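Preguntas frecuentes – sierras de hilo caliente y plegadoras de plástico Rerunier

Recopilamos lo que más nos preguntan por teléfono. Si falta algo, correo a Dutbridge y lo vamos añadiendo.

¿Qué diferencia hay entre la Rerunier 500 y la 2000?
El largo útil de plegado. 500 mm la pequeña, 2.000 mm la grande. La resistencia es del mismo tipo, el termostato también. La grande lleva dos zonas de calor independientes, la pequeña una sola.

¿Qué materiales puedo plegar?
Metacrilato, PETG, policarbonato, poliestireno, PVC espumado. Policarbonato siempre secado antes en estufa, si no salen burbujas. Polipropileno se puede pero vuelve bastante – haced pruebas.

¿Qué grosor máximo?
8 mm calentando por las dos caras. Por una sola cara, menos, y depende del material. La tabla viene en el manual, capítulo de ajustes.

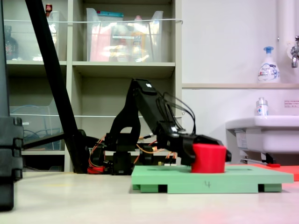 Brazo negro con la pinza cerrada sobre la pieza roja.

¿Cuánto tarda en calentar?
Depende del grosor. En frío, dejad la máquina encendida un rato antes de la primera pieza y no toquéis el termostato cada dos minutos, que luego no hay quien la estabilice.

Se me marca la línea de plegado, ¿qué hago?
Casi siempre es demasiada temperatura o la pieza demasiado cerca del hilo. Subid los apoyos una muesca y probad con un recorte. Si sigue igual, mirad si el hilo está sucio. El film protector hay que quitarlo en la zona de plegado, las dos caras, aunque en el resto se puede dejar.

¿El hilo es consumible?
Sí. Se vende en bolsas de 40 unidades o suelto. Referencia en la pegatina de detrás. No sirve el hilo de la sierra para la plegadora, nos lo preguntan muchísmo. Distinto diámetro, distinta aleación.

¿Puedo cambiarlo yo?
Claro. Máquina desenchufada y fría. Aflojar el tensor, sacar el hilo viejo, pasar el nuevo por las dos guías cerámicas, tensar hasta que no haga panza. Ojo con las guías, se parten si aprietas de más. El repuesto de guías va aparte. 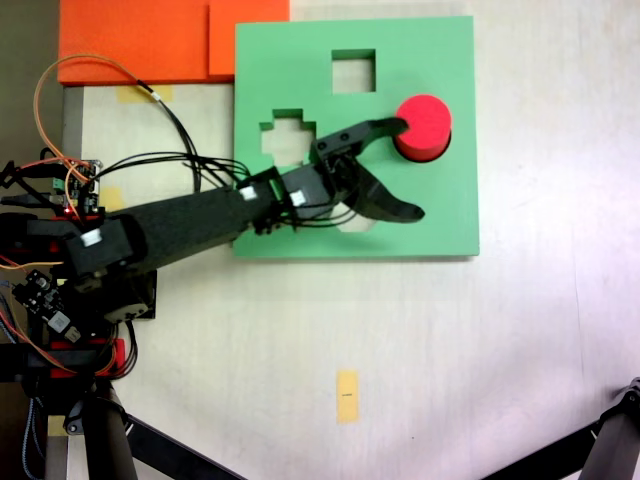

¿Hace falta aire comprimido para la plegadora?
Solo con el kit de refrigeración Desjardins, que es opcional. La máquina de serie trabaja con corriente y ya está.

¿Monofásica o trifásica?
La 500 monofásica. La 2000 se pide de las dos formas, hay que decirlo en el pedido porque después el cambio de cuadro se cobra.

¿Hay que poner extracción?
Recomendada siempre. Con PVC, obligatoria. Nosotros no suministramos la campana, pero os pasamos las medidas de la boca.

¿Se puede pulir el canto después de plegar?
Mejor antes. Cortar, pulir, plegar, en ese orden. Si pulís a llama un metacrilato ya plegado puede craquelar meses despues, sobre todo si luego se limpia con alcohol. Si no hay más remedio, recocido entre medias.

¿Dais formación?
Media jornada en nuestro taller, incluida con la 2000. Con la 500 se paga aparte. La lleva Ardalan Ansari, hay que reservar con él – en agosto no hay.

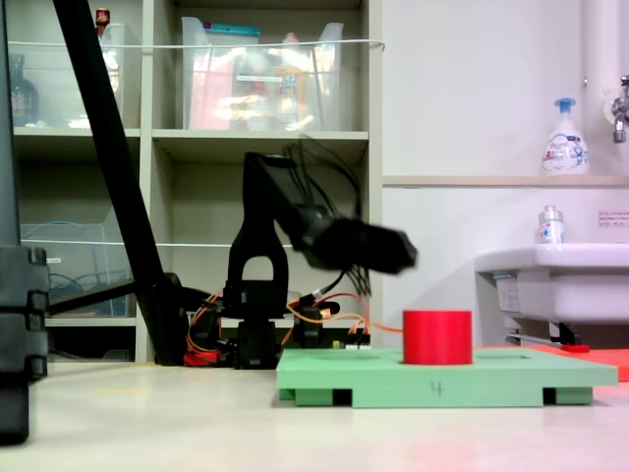
En la formación se ve ajuste de ángulos, cambio de hilo y plegado de piezas con retorno corto, que es donde más se estropea material. Traed vuestras planchas si queréis, así os lleváis los tiempos ya apuntados.

¿Plazo de entrega?
La 500 suele estar en almacén. La 2000 bajo pedido, preguntad antes de comprometeros con vuestro cliente.

¿Quién monta la máquina?
La 500 llega montada. La 2000 viene con las patas aparte y la regla trasera embalada suelta. Hay que nivelarla bien o los pliegues largos salen en cuña. Si preferís que vayamos, el desplazamiento se presupuesta.

¿Garantía?
Va con la factura. No entran hilos, guías ni el teflón de los apoyos. Tampoco termostatos abiertos por el usuario.

Tengo una Delbridge antigua, ¿le valen vuestros repuestos?
El hilo sí, cortado a medida. Las guías no, otro paso de rosca. Para el termostato mandad foto de la placa y lo miramos.

¿Recogéis la máquina vieja?
Según estado y modelo. Escribid a Florence MacPherson, en recambios, con el número de serie. Por teléfono a partir de las 9:00, a primera hora está en almacén y no lo coge.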